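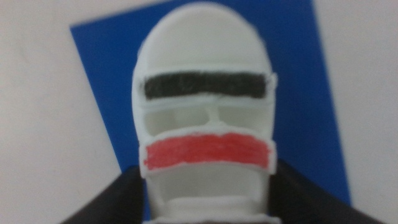 Tovwood Road, Unit 3

The inventory form had a column for material, a column for condition and a column for function. I had filled in the first two. Material: white, smooth, matte, possibly plastic. Condition: sound. One black stripe, one red stripe, both with uneven edges. Two openings, the upper divided by a narrow strut.

Function stayed blank.

The estate ran to 693 items and this was the last of them. Jamer, the firm that had the contract, paid by completed line. A blank cell counted as an incomplete line, and an incomplete line held up the invoice.

I checked the Gundetti catalogue first, as per procedure. It lists moulded household goods by silhouette. Under "domed, tapering" it offered lampshades, cloches and a range of bird feeders discontinued in March. None had a strut.

The Pugh guide sorts by colour. Under "white, black, red" it offered a kettle.

I considered the openings. The lower one was taller than the upper and would take three fingers flat. I put three fingers in. Nothing happened, and I recorded that. I turned my attention to the stripes. The red had streaks in it, the way felt marker does when the tip is drying out and the person keeps going. The black was denser. I wrote "black applied first" and then struck it out, as I had no basis for it.

Procedure allows 18 minutes per item. At minute 16 I went through the house again. In the hall cupboard, at a height of less than a metre, there were two hooks. One held a child's raincoat. The other was bare, and the paint behind it had kept its original colour in an oval patch, wider at the middle.

I held the object up to the patch. The outline matched, with a small discrepancy at the right side where the red stripe projects.

Back at the table I wrote "hangs in hall" under function. The form accepted it. I entered 2023-12-06 in the date field, signed the sheet and returned item 693 to its hook – the transport crew could box it from there.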